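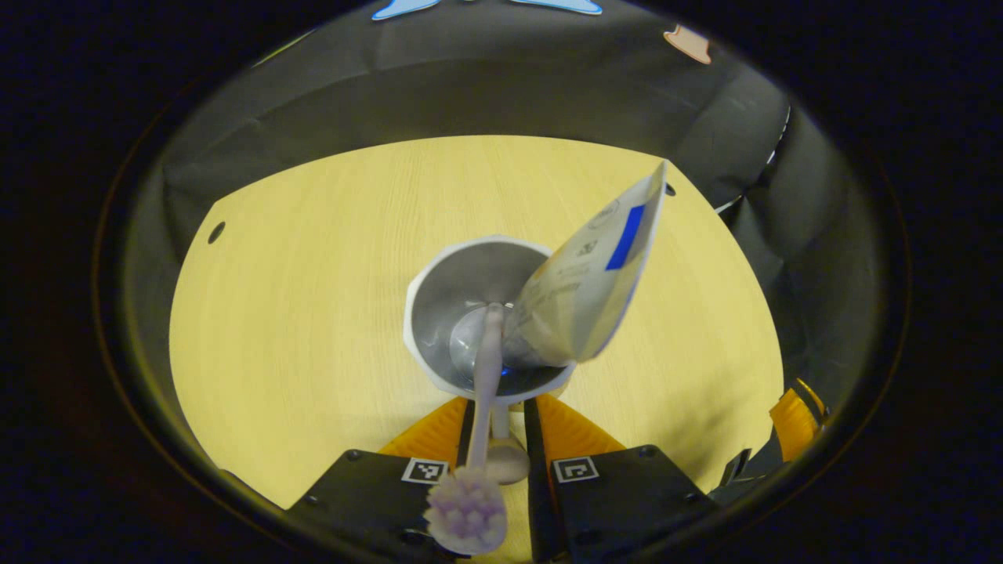

A toothbrush beside a white toothbrush cup. Fluoride dosing has resumed on the Darnum supply.

Fluoride dosing restarted on Darnum's public water supply in March after the replacement of the dosing equipment at the Ralimitz treatment works, according to a technical note issued by the water undertaking in April 2020.

The note covers the 1,672 properties in the Darnum supply zone. All are fed by the Ralimitz works through a single trunk main and the covered service reservoir on Cárdenas Road. Properties west of the railway are on a separate borehole supply, which has never been dosed, and are not affected.

Dosing was suspended when a routine inspection found scale on the injection fitting and a worn seal on the duty pump. The standby pump was serviceable but shared the same injection point, so it could not be used while the fitting was out. Water leaving the works during the suspension contained only the natural fluoride present in the raw water, which is low. The undertaking says disinfection and pH correction are controlled by separate equipment and carried on as normal throughout.

The original fitting was no longer made. An adaptor was considered and rejected, as it would have placed the injection point too close to a bend in the pipework for proper mixing. A short section of the outlet main was instead cut out and replaced with a new spool piece carrying two injection points, one for each pump. Either can now be isolated and withdrawn while the other stays in use.

The replacement pumps are Gerkia diaphragm units. Each takes its signal from the flow meter on the works outlet and changes its stroke rate as the flow rises or falls. The previous pumps were set by hand at the start of each shift, and the dose drifted when demand changed sharply, mostly in the early morning.

Three controls limit the dose if something fails. The day tank holds only enough solution for one day's normal use and has to be refilled by an operator from the bulk store. The pumps stop if the flow meter reads zero. A continuous analyser downstream of the static mixer raises an alarm at a warning level and shuts the pumps down at a higher one. The shutdown has to be reset at the works and cannot be cleared from the control room.

Commissioning was done in stages. The new pumps were first run on plain water to check for leaks and to calibrate the stroke volume against a measuring cylinder. Fluoride solution was then introduced at half the target dose and held there until readings at the reservoir outlet were steady, before the dose was raised to the full value.

Samples were taken at seven points: the works outlet, the reservoir inlet and outlet, and four fixed taps in the town. The furthest is at the pumping station on Mill Lane, where water takes longest to arrive. A total of 86 samples had been analysed when the note was issued. All were below the permitted maximum. The only results outside the undertaking's own narrower operating band came from the Mill Lane tap in the first days after the restart, when water from before the change was still clearing from the dead-end main in that area. These were low readings, and later samples from the same tap were within the band.

The laboratory used the ion-selective electrode method, with a buffer added to each sample to release fluoride bound to aluminium. The buffer matters at Ralimitz, where an aluminium salt is used as the coagulant. Part of each batch was also tested by ion chromatography, and the note reports close agreement between the two methods. The continuous analyser read slightly high against the laboratory during the first week and has been adjusted.

Written notice of the restart was due to go to every property in the zone. The note records 1,546 notices as delivered. The rest were held back for address checks, most of them at flats which share a single supply pipe and appear in the billing records under the name of a managing agent. Copies for those addresses are being sent to the agents and directly to the individual flats.

Advice for households is unchanged from the period before the suspension. Ordinary fluoride toothpaste can be used as directed on the tube. Parents of young children who were given fluoride drops or tablets during the suspension are asked to check with their dentist or pharmacist before giving any more, and to mention that they live in the Darnum zone. Households unsure which supply they are on can find the zone name on the second page of the water bill, under the meter reading.

Boiling does not remove fluoride, and jug filters of the usual carbon type have little effect on it. Reverse osmosis units fitted under a sink do take most of it out. Home brewers and keepers of tropical fish who asked about the change have been told that hardness and alkalinity are the same as before, and that the existing advice on removing chlorine still applies.

Some residents near the works reported brown water on the day the spool piece was fitted. The note puts this down to iron deposits disturbed when the outlet main was shut and reopened. The main was flushed from the hydrant at the works gate and from a second at the foot of Cárdenas Road. Samples taken after flushing were clear, and iron and turbidity were back to their usual levels by the following morning. Anyone who still has discoloured water should run the kitchen tap until it clears and report it if it does not.

The old pumps have been drained and rinsed and will be kept for parts at another site. The bulk storage tank was not replaced. Its lining was inspected while it was empty and found to be sound, although the level gauge was sticking and has been changed for an ultrasonic type. The bund around the tank was pressure washed and one crack in the render was repaired.

Sampling at the seven points will continue at the higher rate until the end of the quarter and then return to the routine programme. Results are to be added to the Darnum zone page of the undertaking's water quality register each month. A paper copy can be requested from the customer office by post or telephone. The public counter is closed until further notice.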